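4. Setting up a pair of Visetti hand grippers before a shift

Welcome back. If you have worked through section 3 you will have your two grippers charged, labelled left and right, and sitting in their tray. What follows takes a few minutes once you have the knack of it, and a fair bit longer the first time, so do put the kettle on and take it gently.

4.1 Checking the fingers

1. Lay both grippers on a clean cloth with the cubes facing you.
2. Wipe the black finger pads with a barely damp cloth. Leave them until they are quite dry – a wet pad slips and may start to lift at the corners.
3. Squeeze and release each gripper slowly, ten times or so. The fingers should open fully each time with no gritty feeling.
4. Look up the pad age in your log. Pads are changed at 2000 squeezes or when the edge starts to curl, whichever you come to first.

Caution: please don't use solvent on the pads, however grubby they have become. It turns them sticky and there is no bringing them back.

4.2 Checking the markers

5. Look over the printed markers on each cube under a good light. A scratch across a black square matters far more than a scuff on the white border.
6. If a marker needs replacing, peel it from one corner and fit the new one with the small arrow towards the fingers. The Prillimham spares come in sheets, and each sheet is good for one cube only.

4.3 Switching on and holding position

7. Switch on the left gripper, wait for its green light, then do the same for the right.
8. Stand a comfortable step back from the desk, with your cables clear of your feet and of any chair wheels.
9. Hold both grippers out in front of your body, fingers open and cubes in view of the head camera, and keep still for 28 seconds while the software finds them. 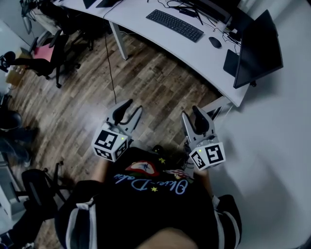
Loan Đặng would add that you should rest your elbows lightly against your ribs for step 9, as arms held out straight begin to wobble well before the count is over, and she would much sooner you were comfortable than tidy.

10. When you hear the double tone, close and open both grippers together, once. If you get error 44, one cube has been lost from view: lower your hands, raise them again and repeat from step 9.

Note: the position is saved until you switch off, so a tea break with the grippers left on won't undo your good work.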